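Telma Zapata
February 18, 2023

Thread on the fault we spent this week chasing in the Wostden sim. Writing it down so the next person can search for it.

Setup: two-finger gripper, wrist view, one furnished room. We ran 585 episodes of the same pick task. 63 of them ended with the arm nowhere near the table.

In the bad ones the wrist rolls over partway through the approach and the gripper ends up aimed at blank wall or ceiling. Fingers open, nothing between them. No collision flag, no joint limit warning. The episode just times out.
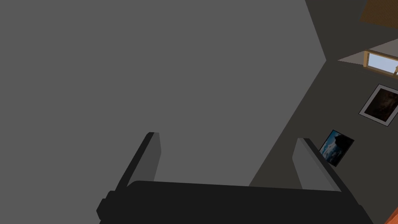
First guess was the policy. Swapped in the scripted controller from Umali and got the same roll on the same seeds. So we stopped blaming the policy.

Second guess was the physics step. Halved it. Episode 102 still rolled over, at the same point in the approach.

Rocío Gaete found it on Thursday. The target orientation gets sent as a quaternion, and our Plemovano bridge reads it with the scalar part first. The planner writes it last.

Most targets come from a cached list that was converted properly months ago. Only the ones computed fresh went through the bad path - that's why it looked random.

The fix is one line. The test that should have caught it compared the bridge to itself, so it passed every time. That test has been rewritten.

The part that bothers me is the safety check. It looks at joint speed and workspace bounds. A slow roll inside the bounds is fine as far as it knows. On the real arm that would be a gripper swinging past whoever is standing there.

We've added a limit on orientation error during approach. Over the limit, the arm stops and holds. Hardware runs stay off until that has been tested on its own.

If you use the bridge, check your ordering before you retrain anything.

Comments

marl_k: Same bug here last year, different bridge. Cost us two weeks.

Rocío Gaete: Seed 428 is the quickest one to reproduce it with.

dpw: What limit did you pick?

Telma Zapata: 15 degrees for now. Probably too tight.

Recent threads
Moving our logs off Sadisow
Wrist calibration notes, April
Why we stopped caching grasps

Contact | Back to top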